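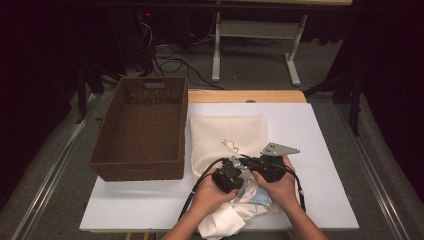 I have been folding laundry wrong for most of my adult life, according to my mother, two roommates, and now a library book. The book is by no one you've heard of and it was overdue when I finished it, so I can't check the wording, but the gist is that you should never fold into a pile. You fold into a container. The pile is how you end up with a leaning stack on the arm of the couch, which becomes a leaning stack on the floor, which becomes what you wear on Tuesdays and every other day. So the brown wicker basket now goes on the table before any cloth does, over on the left, empty, with the slot for your fingers on the far side. The off-white towel was already folded, into a nice neat rectangle with its little white tag sitting on top, and then there was the light blue cloth and the white one, both still in a crumple, and the white one already making a run for the front edge.

That's about where my system always gets into trouble. I am very good at towels. A towel wants to be folded. It has corners you can find and it stays where you put it, and if you get the edges slightly off you can give it a pat and call it plush. I could fold towels all afternoon and feel like a person who owns a label maker. Then I get to the thin stuff and the whole operation slows to a crawl.

I have tried the following with thin cloths over the past couple of months, starting in April when I got serious.

The thirds method, where you fold one side in, then the other side over it, then roll it up or fold it in half depending on which video you watched. Works beautifully on the first one. By the sixth my thirds were more like two fifths and whatever was left.

The smoothing method, where you lay each thing flat and run your palms out from the middle before you fold anything. Slow, but I kept this one. It only works if you have a clear surface, and I usually have a surface with other laundry on it. The trick (I am giving this to you for free) is to smooth on top of the last thing you folded. A folded towel makes a decent little platform.

The ball method, which is what I was doing before. Very quick. Stores badly.

Dirk Desmet, who used to live downstairs from me and once ironed a shower curtain, told me the answer was to fold things straight off the line or straight out of the dryer, one at a time, and never let a heap form in the first place. I asked him what he does when the phone rings. He said he lets it ring. I don't think Dirk and I are going to be able to help each other.

Anyway, the basket. I got it at the secondhand place in Drutville, the one next to the tire shop, for 12 dollars. They had a plastic one for less and a canvas one from Kikuchi for a lot more, with leather handles and a card explaining the handles. I went for the wicker because it has straight sides. This matters more than I would have guessed. I had a round basket for years and you can't put rectangles in a round basket. Well, you can, but they slump inward and unfold themselves out of spite. In a rectangular one the towels go against the short end and everything leans on everything else, and you can carry it down the hall without losing the top layer.

The weave does catch on things. I snagged a pillowcase the first week and said a word. I've been meaning to put a liner in it and have gotten as far as owning the fabric.

The other change is where I do all this. I used to fold on the bed, which sounds sensible and is terrible. The bed is too low, it's soft, and everything you fold on it sinks a bit and comes out with a bulge in the middle. After half an hour my back would be filing a complaint. A table is better in every way I can think of, especially a white one, since you see the lint before your guests do. The only drawback is the front edge. Anything you leave in a heap will start sliding toward it, and gravity has never once worked in favor of my clean laundry.

I timed myself, of course. A full load used to take me 31 minutes on the bed, including staring. On the table with the basket I've gotten it down a good bit, although my best run had a lot of towels in it and I suspect it wouldn't hold up under review. I did not time the putting away. The putting away is a separate sport and I haven't qualified.

My current order, for anyone who wants to copy it and then write to me about how it's wrong: big towels, hand towels, pillowcases, the thin cloths, and socks at the very end, when my standards are lowest. The fitted sheet doesn't get folded. The fitted sheet goes directly from the dryer back onto the mattress and we don't discuss it. I own one fitted sheet for exactly this purpose.

Several readers asked after the last post whether I'm still using the Plillasura detergent. I am, and I still can't tell you what it's supposed to smell like. The cap says "morning." I've been up in the morning a few times and didn't recognize it.

Next up is the linen closet, where there are six washcloths I don't remember buying and a tablecloth for a table I sold. If you have opinions on shelf dividers, the comments are open. Dirk, yours are open too, but please keep it under a page this time.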